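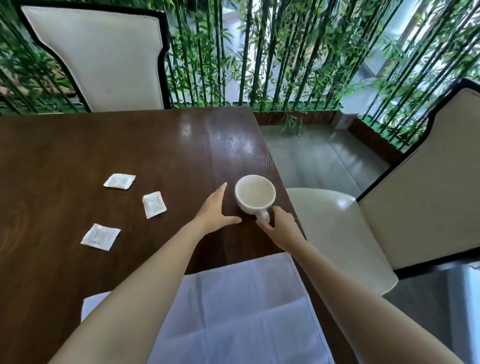

Forum Budget & Épargne > Banque au quotidien > Livret oublié dans une ancienne banque : comment je l'ai récupéré

maelpomme
Posté le 2 août 2020
Bonjour à tous ! Je voulais partager une petite victoire du week-end, parce que j'ai trouvé plein d'infos ici sans jamais rien poster. En triant mes papiers je suis tombée sur un relevé d'un vieux livret ouvert par mes grands-parents chez Drillitz, quand j'étais au collège. Je l'avais complètement oublié. J'ai écrit au service clients en février avec le numéro du compte, une copie de ma carte d'identité et un justificatif de domicile, et vendredi le virement est arrivé : 1 532 euros !! Je suis aux anges. Si vous avez déménagé plusieurs fois, fouillez vos tiroirs, vraiment.

corto_b
Bravo ! Par contre de février à fin juillet, c'est long quand même. Tu as relancé ?

maelpomme
Deux fois. La première relance est restée sans réponse, la seconde je l'ai envoyée en recommandé et là ça s'est débloqué en quelques jours. Il leur manquait un justificatif de mon changement d'adresse et ils ne m'avaient rien dit.

vieuxlivret
Classique. Toujours le recommandé dès le premier courrier, ça coûte quelques euros et on a une date. Moi j'avais un PEL chez Jerkley, même histoire, sauf que le compte était inactif depuis si longtemps que l'argent était parti à la Caisse des dépôts. Il faut passer par le site Ciclade dans ce cas. C'est gratuit, on remplit un formulaire, et on attend.

lou_34
Oh génial ce fil ! Je viens de faire une recherche pour ma mère, on a trouvé une ligne à son nom de jeune fille. Par contre le formulaire demande un RIB et une pièce d'identité et elle est très méfiante, elle ne veut rien envoyer par internet. Quelqu'un l'a fait par courrier ?

vieuxlivret
Pour le site officiel je n'ai eu aucun souci en ligne. Ce dont il faut se méfier, ce sont les boîtes qui vous écrivent en disant qu'elles ont retrouvé de l'argent pour vous et qui demandent une commission.

tamtam_eco
Pas tout à fait d'accord avec vieuxlivret. Il y a des généalogistes sérieux, et pour une succession compliquée ils font un vrai travail. Ma tante a payé 30 % à un cabinet et elle n'aurait jamais su que le compte existait sans eux.

vieuxlivret
30 % pour une recherche qu'elle pouvait faire un dimanche matin en pyjama, je trouve ça cher.

tamtam_eco
Le titulaire était un cousin dont elle ignorait jusqu'au prénom. Tu tapes quoi dans le formulaire, dans ce cas-là ?

vieuxlivret
Bon, pour un cousin inconnu, je te l'accorde. Pour son propre livret je maintiens.
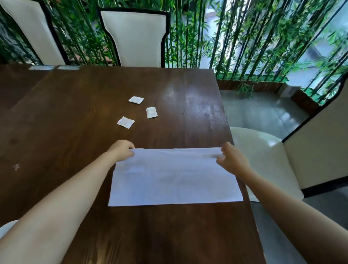 maelpomme
Pour lou_34 : j'ai tout fait par courrier, moi, et j'ai gardé une photocopie de chaque page. Pense à faire signer ta mère sur la lettre elle-même, Drillitz m'a dit au téléphone que la signature était comparée à celle de l'ouverture du compte (la mienne avait bien changé depuis le collège, d'où une lettre en plus...). Et sur la copie de la carte d'identité, j'ai écrit en travers la date et à quoi elle servait - un conseil lu ici dans un autre fil, merci à la personne qui l'avait donné !

lou_34
Super idée pour la mention en travers, ça va la rassurer. Merci merci !

corto_b
Question bête : ils t'ont compté des frais ? Chez Elel on m'a retenu 189 euros de frais de tenue de compte inactif, étalés sur des années, sur un compte où il n'y avait pas grand-chose au départ.

maelpomme
Rien du tout sur le livret, et j'ai même eu les intérêts. Le tien, c'était un compte courant ?

corto_b
Oui, un compte courant.

tamtam_eco
Alors c'est normal qu'il y ait des frais, mais ils sont plafonnés par an. Sur un livret A ou un LDD ils n'ont pas le droit d'en prendre. Demande le détail année par année à Elel, et compare avec le plafond. S'il y a un dépassement, réclamation écrite puis médiateur.

corto_b
Je n'avais pas pensé au détail par année. J'appelle demain.

vieuxlivret
Écris, n'appelle pas !

corto_b
Ok ok, j'écris :)

ngo_fan
Bonjour, je débarque. Est-ce que l'un de vous a déjà clôturé un compte chez Ngô ? Je veux tout regrouper avant d'en oublier un à mon tour, ce fil m'a motivé comme jamais. J'ai quatre banques et je me sers d'une seule.

maelpomme
Jamais eu de compte chez eux, désolée. Mais fonce pour le regroupement ! J'ai commencé un tableau tout simple, avec une ligne par compte, le numéro, l'adresse que la banque a pour moi et la date de la dernière opération. Ça m'a pris une soirée et je suis ravie du résultat.

tamtam_eco
Pour Ngô, vérifie d'abord qu'il ne reste aucun prélèvement dessus. J'avais laissé passer une assurance annuelle et ça m'a valu un rejet. Sinon la clôture s'est faite sans problème, avec une lettre d'une demi-page.

ngo_fan
Parfait, je regarde mes relevés des douze derniers mois ce soir et je reviens vous dire.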